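About Holtov

Holtov is a supplier of stone and composite countertops for kitchens, laundry rooms and small commercial interiors. The company operates from two sites. Cutting and edge finishing are done at the Gudus works; slab storage, order handling and the showroom are at Staltetti.

Materials

We stock marble, granite, quartz composite and sintered stone. Marble is sold honed or polished. Honed marble shows etching from acids less than polished marble does, but it takes up oil faster and should be sealed before use. Standard slab thickness is 2 cm. Thicker edges are made by mitering - the joint is glued, clamped and ground flush.

Slabs are inspected on arrival for fissures, resin fill and variation in tone. Stone from different blocks is not mixed within one order unless the customer agrees in writing.

Measurement and installation

Templates are taken after the base cabinets are fixed and leveled. Cabinets moved after templating require a new template, charged at the standard rate. Sink and cooktop models must be confirmed before cutting starts. Installation crews consist of four people for island tops and any piece with a full sink cutout.

Overhangs beyond the cabinet face are set by the drawing. Unsupported overhangs in marble are limited by slab thickness, and steel brackets are quoted separately.
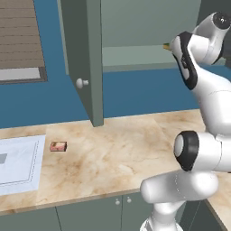
Sealing and care

Every marble top leaves the works with one coat of penetrating sealer. A second coat is applied on site eight days after installation, once the joint adhesive has cured. Clean with neutral soap and water. Vinegar, citrus cleaners and scouring powders are excluded under the warranty.

Trade accounts

Trade orders are handled through Triantafyllou, our distribution partner. New account applications are reviewed each June. Showroom visits are by appointment - please bring a dimensioned plan.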